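Week 9: Who decides what language the lessons are in?

These are my notes for the second half of the course. I've typed them up from what I say in class, so they ramble in the same places I ramble. If you missed last week, read the Grestell chapter on mother-tongue schooling first, or the part about transition years will make very little sense.

Where we left off

Last week we looked at why children who start school in a language they don't speak at home tend to read later and drop out earlier. I think most of you were convinced by that. The question I left you with was a harder one: if everybody agrees, why do so many school systems carry on teaching six-year-olds in a language they can't follow?

The usual answer is money, and money is part of it. Textbooks cost a lot when you print them in small numbers. But I've read plenty of ministry plans over the years, and cost is often the thing that gets written down after the choice has been made for other reasons. So today I want to go through those other reasons.

Parents

I always start with parents, and every year someone in the room looks surprised. In a lot of places the strongest push for English (or French, or Portuguese) in the early grades comes from families. Parents see who gets the office jobs. They see which language is on the forms at the clinic and at the bank. If a school down the road says it teaches in English from the first day, they'll walk their kids past two other schools to get there.

You can tell them the research says a strong start in the home language makes for better English later on. Some will believe you. Many won't, and I have a lot of sympathy for them, to be fair! They've got one chance with each child, and you're asking them to bet it on a graph.

Teachers

The second group is teachers. Think about where they trained and in what language. A teacher can speak a language beautifully at home and still have no idea how to teach fractions in it. What do you call a denominator? Does everyone in the next district call it the same thing? In our made-for-class case, the Dramuvska region, the training college taught every subject in the national language, and then sent its graduates out to teach in the local one with a two-week course and a thin booklet. You can guess how that went. They switched back and forth all day, and most of them felt guilty about it, as if they were cheating.

I'd like you to stop thinking of that switching as cheating. We'll come back to it in the group work.

Exams

Exams are the third thing, and I'd say the biggest. If the test at the end of primary school is in the national language, everything above it gets pulled that way. Teachers start moving over a year early, then two years early. A policy can promise home-language teaching up to grade four, and you'll sit at the back of a grade two class and hear the exam language all morning. Whenever you read a language policy, go and find the exam rules before you form an opinion about anything else in it.

Reading the Dramuvska plan

You should all have the Dramuvska packet by now. It runs to 16 pages and the last few are tables, so it isn't as bad as it looks. Read it in this order:

First the preface, quickly. It's mostly good intentions.

Then the section on materials. Notice that there are readers for the first grades and almost nothing for science. Ask yourself what a teacher is supposed to do in a science lesson with no book in the language she's meant to be using.

Then the staffing table. The plan says 80 percent of early-grade teachers are fluent in the local language. Look hard at how "fluent" was measured. (Hint: it was a form that the teachers filled in themselves.) I'm not saying the number is wrong. I'm saying we don't know what it tells us about their reading and writing, and those are what they'd be teaching.

Last, the short note from the Hrynyshyn district office. I love this note. It's one page, a bit cross, and it asks most of the questions the plan should have asked. Who pays for the second printing? What happens to children whose families speak a third language? Which spelling are we using?

A word about spelling

People laugh when I say spelling can sink a program, but I mean it. When a language has been written down by different groups at different times – churches, radio stations, a university department – you can easily end up with rival systems. Each one has its loyal readers. Pick one for the schoolbooks and you've told the others that their way is wrong. The Hrynyshyn note spends four lines on it, and I'd happily give it a whole week if we had one to spare.

Transition years

The transition year is the point where the main teaching language changes over. There are two common patterns, and I want you to be able to describe both without looking at your notes.

In the early-exit pattern, children get two or three years in the home language and then change. It's cheap and it's popular with ministries. The trouble is that the change lands just as the subjects get harder, so children are learning new ideas and new words in the same lesson.

In the late-exit pattern, the home language carries most of the teaching to the end of primary school, with the second language taught as a subject all the way through. Results tend to look better, but you need books, trained teachers and a good deal of patience from parents. See above about parents.

There are also mixed versions, where math changes over early and social studies stays put. The Wirkell reading covers one of these. It's dry, but the lesson transcripts in the appendix are worth your time, especially the one where the class gets stuck on the word for "average" and the kids sort it out among themselves.

For the seminar

Come ready to do the following. Please bring it on paper, my handwriting-only rule still stands.

1. Pick one claim from the Dramuvska plan and write down what evidence you'd want before you believed it.

2. Choose a transcript from the Wirkell appendix and mark every place where the teacher changes language. Next to each one, write a guess at why. A word or two will do.

3. Write one paragraph to a parent who wants English from the first day. Be kind, be clear, and leave out the words "research shows." 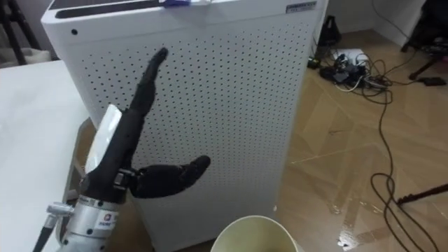
4. Swap your paragraph with a partner and answer it as the parent would. Don't go easy on each other!

Coming up

Next time we move on to adult literacy, and to what happens when the learners get to choose the language for themselves. The reading list for that goes up in October along with the essay titles. If your essay is going to be on exams, come and see me before you start, as the topic gets enormous very fast and I can help you cut it down to size.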